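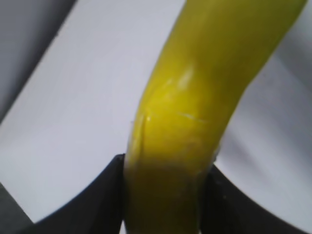 I get a lot of mail about my banana bread, so I finally put the answers in one place. I bake it at home in Drirthorpe and sell it at the Valtside market, and the most common question by far is which bananas to use. A smooth yellow one with a bit of green still in it, like the one in the photo, is lovely sliced on cereal, but I wouldn't bake with it yet! Give it a few days on the counter until it's brown and smells like candy.

**Can I speed up the ripening?**

Sure. Put them in a paper bag with an apple and fold the top over. I've tried the oven trick too — the skins go black, but I don't think the flavor ever catches up.

**Do you use butter or oil?**

Oil, always. The loaf stays soft longer. I do grease the pan with butter (old habit from my Isidby kitchen).

**How much sugar is in it?**

100 grams per loaf. You can go lower if your bananas are really spotty.

**Why did mine sink in the middle?**

Probably underbaked. Mine takes 54 minutes, but every oven has its moods, so poke it with a skewer and give it a little longer if you see wet batter.

**Can I freeze it?**

Yes! Slice it first and put parchment between the slices. I eat mine within 2 months.

**Do you ship?**

Sorry, no. I drop a few loaves at the Juhl coffee counter starting in October, and they'll hold one for you if you call before noon.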